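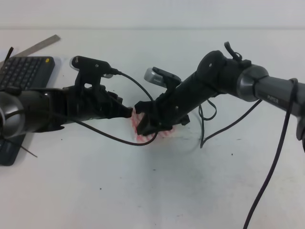

Banking & Credit Unions > Branch Changes

My credit union branch is moving to another town. What happens to my safe deposit box and my payments?

Posted by Ghada Farah

Hello to all. I am a member of a small credit union, and I have my account at the Gallau branch since five years. Now they sent a letter that the Gallau branch will close in July and everything goes to a new building in Gallesdale, 20 miles from my house. The letter is one page and it says only that "members do not need to take any action."

I have three things which worry me. First, I rent a safe deposit box in Gallau. Will they carry my box to the new place without me? Second, my salary comes by direct deposit and my rent goes out automatically. Do I have to give new numbers to my employer and my landlord? Third, I have a share certificate of $1,144 which ends in the same month as the move, and I do not want that it renews by mistake.

I called two times and the line was busy. I would be thankful for an answer from a person who has passed through such a move.

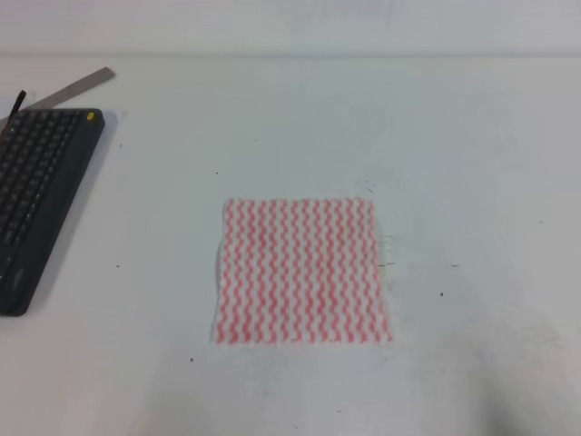
Gallau, July

Update from me, same thread. I reached them at 8:30 in the morning. The lady was polite, but she could tell me only that the box holders will receive a second letter. She did not know when. For the payments she said "it should be the same." I would like to have something stronger than "should."

Also I learned that there will be a cash machine left in Gallau, in the pharmacy, with a limit of $600 for one day. This is enough for me. My questions about the box and the certificate are still open.
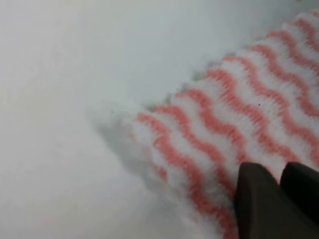 Busisiwe Ngcobo

When a branch moves inside the same credit union, the routing number and your account number normally stay as they are, so the salary and the rent should continue. It is different when two credit unions merge. Look again at your letter and check that the name at the top is the same one as before. If there is a new name, ask for the date when the old numbers stop working.

For the box, read your rental agreement. Usually there is a paragraph about relocation. When my branch in Trumach moved, we had two choices: to empty the box before a certain date, or to sign a paper that they may transport it locked. I emptied mine. I also asked for the refund of the unused rent, and they paid it, but only after I wrote a letter. If you cannot go yourself, ask in advance who is permitted to open the box, and do not suppose that a family member can do it.

Please return both keys if you give up the box, and keep the receipt.

For the certificate, ask for the maturity notice. It should tell you the last day when you can take the money out without a penalty. Send your instruction in writing before this day and ask them to confirm it. I would not leave it for the week of the move, the staff will be very busy then.

Cayetano Goicoechea

Just change to a bank with an app, I have not been inside a branch for years. My cousin in Tapia did the same.

Ghada Farah

Thank you, Busisiwe. The name on the letter is the same, I checked. I found the agreement also, and paragraph 5 is about moving of boxes. It says they must give written notice to me, so I will wait for the second letter, but I will write to them about the certificate tomorrow. Cayetano, the app does not hold my mother's papers.
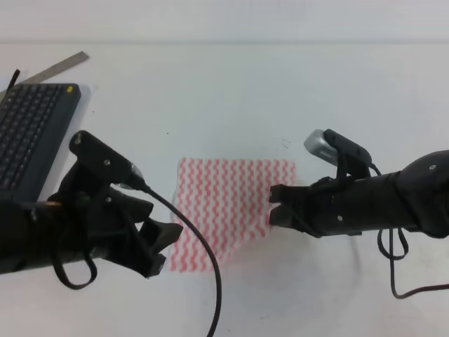 Similar threads in Branch Changes

Does a joint owner need to sign again after a branch move?
Old checks with the former branch address, are they still good?
Night deposit closed in Trumach, where to bring shop cash?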